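Is it normal for a couple from a soap to marry in secret and then not say anything?
Asked by Yutong Kong, 26/08/2018

I run a small fan page for the Morngate serial (3633 followers, most of them my aunt's friends) and every morning somebody sends me a new story that the two leads got married in February. The stories all quote "a source close to the pair". Neither of them has said yes or no. One site says the wedding was in a hotel, another says it was in her mother's kitchen. The Zakaria column says both, in the same paragraph.

Do I post it or wait? I'm losing followers to a page that posts everything, including last year's twins, who have yet to be born.
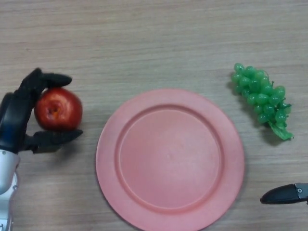

Apple, grapes and a pink plate on the table.

Xiaoyan Xiao
Wait. I moderated a film gossip board for 17 months and the only thing I learnt is that "yet to respond" means a reporter sent one message at midnight. It isn't a yes. Plenty of actors never answer wedding stories at all, as answering one means answering the next 33.

Look at where each story got it from. Nine times out of ten they all lead back to one post, and that post leads back to a blurry ring. Actors wear rings. They play married people for a living.

If you must put something up, say "reports claim" and name the site that ran it first, then leave it alone. Don't message the family. Someone on our board rang the groom's brother, who hadn't been told there was a groom - he was very nice about it, but he did ring back to ask for details.

As for the other page, let them have the twins. People do drift back once they've been congratulating the wrong couple for a week.

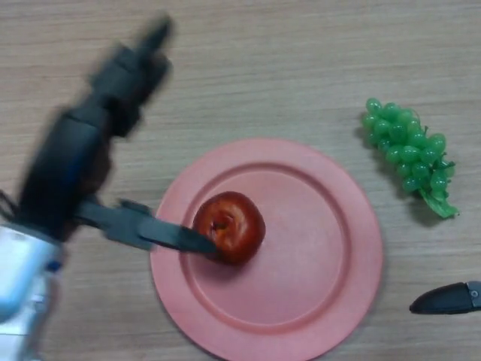 Brusov
disagree, just post it. everyone knows they're married, my cousin saw them buying a fridge. you don't buy a fridge with someone you're not married to. if it's wrong you delete it and say you were hacked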